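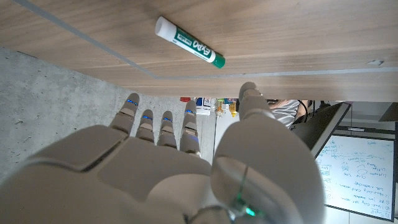
For our design studio project I picked the room we already use every week, the shared workroom on the Clemell side of the building, and tried to figure out why some meetings in there go great and others just drag. I filled in 102 short survey cards with people over the spring (thank you to everybody who stopped for me!), and I spent way too long sitting at the table with a tape measure.

## What the room is like

It's kind of a mix. The ceiling is bare gray concrete and so is the floor, then one wall has those perforated acoustic panels with the tiny holes, and next to that it's just plain white. I expected all that concrete to be echoey, but most people wrote that they could hear fine, and I'd give the panels the credit for that.

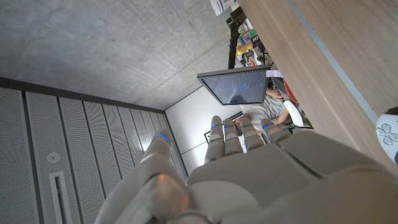
## The table and the screens

The wood tabletop was the favorite thing in the whole survey. People like spreading out on it, and they like that it's light colored. What they don't like is hunting for a marker that writes. My budget from the Petness fund was $3000 and I spent two whole dollars of it on a cup for markers, which got more comments than anything else I tried.

Screens were harder. Glare came up a lot,
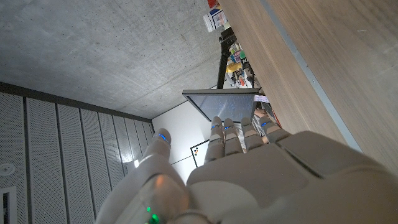

and I noticed it too, mostly when I sat low and looked up at a glossy screen from the side. Tilting it helped me a little, but then whoever sat across from me complained (fair enough). I'd like to test a matte cover in July if the Olatunji lab still has one to lend.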